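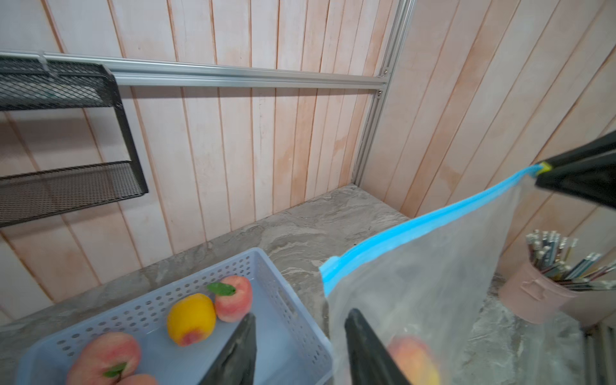

The wall that moves all year

A solid wood wall is never one width for long. Boards take on water from humid air and give it up again in dry air, and each time they do so they swell or shrink across the grain. Along the grain the change is small enough to ignore in most rooms. Across it, a wide wall of softwood planks can gain and lose enough over a year to buckle a panel, split a board at its nails or open a line of gaps that was not there when the job was signed off.

Kitchens are hard on this kind of wall. A bedroom drifts slowly with the seasons. A kitchen does that too, but it also takes a burst of steam at dinner, heat from the oven and direct splashing behind the sink. The front of a board sees most of this. The back, facing a closed cavity, sees very little. When one face is damp and the other is dry, the board cups.

Noémie Kowalchuk has fitted plank walls for 18 years, first in boats and now in houses, from a shop she runs under the name Arnska. Most of her repair calls come in two batches. Gaps are reported in late winter, after months of heating. Buckling is reported in September, when the boards have had a full summer to swell.

"People think the gap is the failure," she said. "The gap is the board doing what it does. The failure is the place where it was not allowed to."

Measuring before cutting

The figure that matters is moisture content, the weight of water in the wood given as a percentage of the wood's dry weight. Kiln-dried lumber usually leaves the mill drier than it will be by the time it is sold, especially if it has sat in an open shed. Indoors it will settle at a level set by the temperature and relative humidity of the room. For a heated house in much of the country, that level falls in the single digits in winter and rises a few points by the end of summer.

Kowalchuk stacks the boards on spacers in the room where they will be used and leaves them there with the heating or cooling at its normal setting. She does not go by a fixed number of days. She takes meter readings from the same boards and starts work when the readings stop changing. A pin meter is adequate if it is set for the species and the pins are pushed in along the grain. On one job, a galley kitchen in a row house on Dovell Street, the stack took 4 weeks to level off, which pushed back the countertop crew and annoyed everyone.

Once the boards are steady, the season decides the spacing. Boards put up in the dry part of the year need room at each joint to grow. Boards put up in humid weather can go in nearly tight, as they will only shrink from there. A tongue-and-groove profile hides either condition, provided the tongue is long enough to stay engaged when the board is at its narrowest. Short tongues are a common fault in cheap paneling -- the joint opens, and a stripe of bare wood appears beside the finished face.

Fastening

Each board should be held firmly in one place across its width and left free everywhere else. With tongue-and-groove stock this means one nail through the tongue at each batten. The far edge is held by the next board and can slide. Two nails across a wide board fix it at both sides, and when it shrinks, the wood between them has to give.

Glue creates the same problem over a larger area. A bead of construction adhesive down the back of every plank makes a wall feel solid on the first day and leaves it no way to move on any day after that. Kowalchuk removed a wall of this sort last year and found that the boards had pulled the paper face off the drywall.

Vertical planks need horizontal battens, and battens also leave a space behind the boards. That space is useful only if air can get in and out of it. A small opening at the bottom, hidden by the backsplash or a trim strip, and another at the top are sufficient. In corners, one wall should run past the other with a gap left behind it, so that neither pushes on its neighbor.

Finish

No finish stops the exchange of moisture. Film finishes slow it considerably, penetrating oils rather less. What matters more is that both faces are treated alike. A board sealed on the front and raw on the back will take up water unevenly and cup, even when everything else has been done right. End grain takes up water many times faster than the face and should get an extra coat before the board goes up, particularly at the lower end near a counter.

Tinted finishes bring one further chore. If the color is applied after installation, the tongues stay bare and will show in the first dry spell. Kowalchuk coats every board on all sides on sawhorses, then touches up the cuts as she goes.

Her own kitchen wall is pine, oiled, and has been up for nine winters. Two of the joints open wide enough in February to take the edge of a coin. She has not filled them. They close in May.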